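Daylight Glare on Shared Work Tables
Project report, Werkden Building, Pritchard Campus
June 29, 2024

The project measured how window light affects reading comfort at wood-topped tables. Readings were taken at desk height with the blinds open. 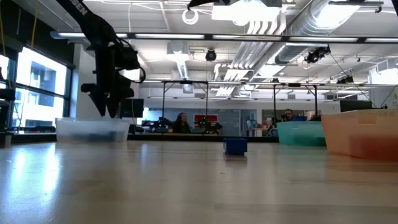
Reading time: 2 min

The highest value, 2,866 lux, was logged beside the south windows. Pale finishes scatter light, but a glossy coat also returns a bright streak at low viewing angles.
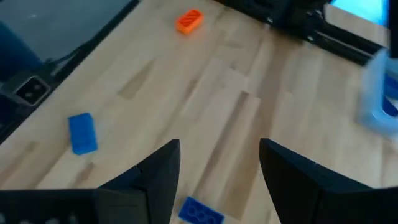
Photo: Ostonell project group

Two blind settings were compared over 30 days. Half-closed slats cut the mean reading by almost 30 percent. Overcast days were logged separately and left out of the mean.
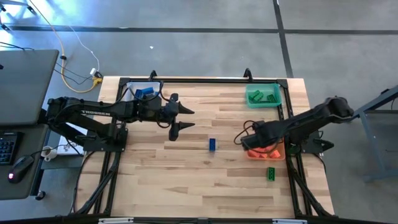
Prornitden replied to the draft that a matte oil should be tested before any blinds are bought. Coating tests are planned for October, using the same meter and the same points.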